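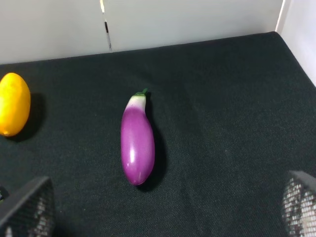 第4章 ベランダ菜園用 自動水やりタイマー Drillivar の設置と初期設定

この章では、蛇口への取り付けから最初の一週間の見守りまでを扱います。付属の早見表には「つないで回すだけ」と書いてありますが、その通りにして床を水浸しにした人の相談が、私たちのところには毎年届きます。早見表は部品の名前を確かめるのに使い、手順は本章に従ってください。

改訂:2023年12月17日
執筆:Janelle Baluyot 動作確認:Ngaio Trevaskis

4-1 始める前に

用意するものは次のとおりです。

・タイマー本体
・単三アルカリ乾電池(新品。充電池は不可)
・内径13 mmのホース
・ホースバンドとドライバー
・目盛りのついた計量カップ
・点滴ノズルと分岐継手
・古いタオル

箱に入っている「Bonus」と書かれた小袋には、予備のパッキンとノズルが入っています。袋の表には「水漏れゼロを約束」とありますが、パッキンの厚みは本体に最初からはまっているものと同じで、特別な効き目は確認できませんでした。予備は予備として保管しておけば十分です。

注意:混合水栓の湯側には接続しないでください。外装には「お湯も安心」というシールの貼られたロットがありますが、同梱の仕様書には常温の水とだけ書いてあります。シールと仕様書が食い違うときは、仕様書に従ってください。

4-2 蛇口への取り付け

1 元栓を閉め、蛇口を開いて残った水を抜きます。

2 蛇口の先端を布で拭き、ねじ山を指でなぞります。欠けや白い水垢の固まりがあれば先に落とします。

3 アダプターの内側にパッキンが平らに入っているか、目で見て確かめます。出荷時に入っているはずですが、試した個体には斜めになっているものがありました。

4 アダプターを手で締めます。工具は使いません。早見表の絵ではレンチを使っていますが、樹脂のねじにあの絵のような力をかければ割れます。

5 本体をアダプターに差し込み、軽く引いて抜けないことを確かめます。「カチッ」という音は当てにしないでください。奥まで入っていなくても鳴ります。

6 ホースを差し、ホースバンドで固定します。

7 元栓を少しずつ開け、そのまま五分待ちます。継ぎ目に乾いた紙を当て、濡れるようなら手順3からやり直します。

メモ:Grekness製の蛇口のうち、先端が丸く膨らんだ形のものには付属アダプターが合いません。対応表では丸印ですが、締めても遊びが残りました。別売の変換継手を使うか、蛇口の先端部品を交換してください。

4-3 鉢ごとの水量を決める

タイマーには野菜の名前を選ぶだけで水量が決まる「おまかせモード」があります。私はすすめません。鉢の大きさも土の種類も日当たりも入力しないまま出てくる数字に、どれほどの意味があるのでしょうか。説明書の121ページに計算の根拠が載っているという案内がありますが、開いてみると「独自の研究に基づく」と一行あるだけでした。

代わりに、次の方法で自分の鉢の水量を測ります。

1 朝、土の表面が乾いている鉢を選びます。

2 計量カップで500 mlの水を、株元を避けてゆっくり注ぎます。

3 受け皿に出てきた水を計量カップに戻し、量を読みます。注いだ量から差し引いたものが、その鉢がいま受け止められる量です。

4 翌朝、指を第二関節まで土に入れます。湿り気が残っていれば量を減らし、乾いていれば増やします。

5 同じことを三日続け、落ち着いた量を鉢の札に書いておきます。

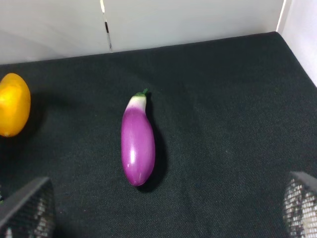
小ぶりのなす

なすは水を好む野菜としてよく挙げられ、真夏の大鉢では一日に600 mlを超える量を受け止めた例もあります。ただし、それは私たちのベランダの、ある夏の結果にすぎません。日陰になる時間の長い場所で同じ量を与えれば、土はいつまでも乾かないでしょう。本で見かける「なすは水で育てる」という言い方も、鉢の底に水をためてよいという意味に読むと根を傷めます。

実の色つやから水の足り具合が分かるという話もよく聞きます。品種によって色が違いますし、収穫の時期が遅れてもつやは落ちますから、それだけで設定を動かすのは早計です。葉の張り、土の湿り、受け皿の水を合わせて見てください。

注意:葉が昼にしおれて夕方に戻る場合は、すぐに水量を増やさず、翌朝の土を確かめてから判断します。

4-4 ノズルの配置

1 蛇口に近い鉢から順にホースを這わせ、分岐の位置に印をつけます。

2 印のところでホースを切り、分岐継手を入れます。切り口はまっすぐにします。斜めに切ると、奥まで差しても隙間が残ります。

3 各鉢に点滴ノズルを立てます。株元にぴったり寄せず、鉢の縁との中間に置きます。

4 すべてのノズルの調整つまみを、いったん全開にします。

5 本体の手動ボタンで水を出し、ホースの中の空気を抜きます。

6 ノズルの下に計量カップを置き、一分間に出る量を測って記録します。

7 4-3で決めた量になるよう、つまみで絞ります。全部の鉢を調整し終えたら、最初の鉢に戻ってもう一度測ります。後の鉢を絞ると、先の鉢の水が増えているからです。

箱には「全ノズル均一吐水」とあります。蛇口に近いノズルと末端のノズルで同じ量が出たことは、私たちの環境では一度もありません。水圧が高く、ホースがごく短い家なら違う結果になるのかもしれませんが、測らずに信じる理由にはなりません。

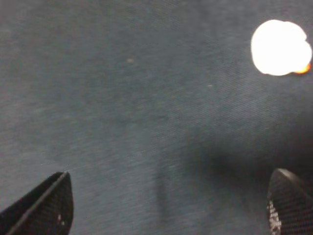 4-5 時刻と回数の設定

1 電池ぶたを開け、極の向きを確かめて乾電池を入れます。画面に時計が点滅します。

2 「時刻」を長押しし、現在の時刻に合わせます。午前と午後の表示は小さく、見落としやすい位置にあります。水が夜中に出るという相談の多くは、ここの取り違えです。

3 「開始」を押し、朝の水やりの時刻を入れます。日が高くなる前がよいでしょう。

4 「長さ」を押し、分単位で時間を入れます。4-4で測った一分あたりの量で割り、端数は切り捨てます。

5 「回数」は一回にします。真夏に足りないと分かってから、夕方の回を足してください。

6 「決定」を押します。画面の滴の印が点灯しなければ、設定は保存されていません。

メモ:「節水学習」という項目は初期状態で入になっています。何を学習しているのか説明がなく、入にした週と切にした週を比べても、使った水の量に差は見られませんでした。不意に時間が変わると原因を追いにくくなるので、切にしておくことをすすめます。
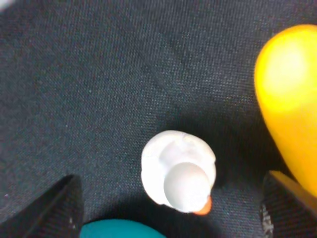 設定が済んだからといって、その日のうちに旅行へ出るのは避けてください。製品のちらしには「今日つけて明日から留守でも平気」とありますが、ノズルの詰まりも継ぎ目のゆるみも、何度か水が通ってからでないと現れないことがあります。少なくとも一週間は、毎朝、水の出る時刻にベランダに立って見ることにします。

4-6 最初の一週間に見ること

・開始時刻に弁が開き、決めた長さで閉まるか
・閉まった後もノズルから水が垂れ続けていないか
・受け皿に水が残っていないか
・継手の下の床が濡れていないか
・電池の印が減っていないか

弁が閉まった後の水垂れは、ホースに残った水であればしばらくして止まります。三十分たっても垂れているなら、弁に砂などが噛んでいる疑いがあります。元栓を閉めて本体を外し、入口の網を歯ブラシで洗ってください。Bolgerの洗浄錠剤を通せば分解は不要という書き込みも見かけますが、試しても網の砂はそのまま残りました。

4-7 うまく動かないとき

水が出ない
元栓、蛇口、本体の順に開いているかを見ます。手動ボタンで出るなら、弁は動いています。時刻と滴の印を確認してください。

一つの鉢だけ水が少ない
ノズルを外して水にかざし、穴をのぞきます。詰まりがなければ、その手前でホースが折れていないかをたどります。

雨の日も水が出る
故障ではありません。本体に雨を感じる部品はなく、「天候対応」と書かれているのは外装が雨に耐えるという意味だそうです。雨が続くときは「休止」を押してください。再開は自動ではないので、押した日を鉢の札にでも書いておきます。

画面が消えた
電池を新しくします。時刻は消えますが、開始と長さの設定は残ると説明書にあります。Ngaioの個体では残り、私の個体では消えました。交換の後は必ず全部の項目を見直してください。

4-8 冬のしまい方

1 10月の終わりまでに夕方の回をやめ、朝の長さも測り直します。

2 氷点下の予報が出る前に元栓を閉め、手動ボタンを押して中の水を抜きます。

3 本体を外し、電池を抜きます。

4 入口の網とパッキンを洗い、陰干しします。

5 ホースは継手を上に向けて吊るし、水が切れてから巻きます。

注意:外装には「耐寒設計」とありますが、何度まで耐えるのかはどこにも書かれていません。水を入れたまま屋外で冬を越させないでください。凍って割れた弁は、保証の対象外です。

春に戻すときは、前の年の設定をそのまま使わず、4-3の計量から始めます。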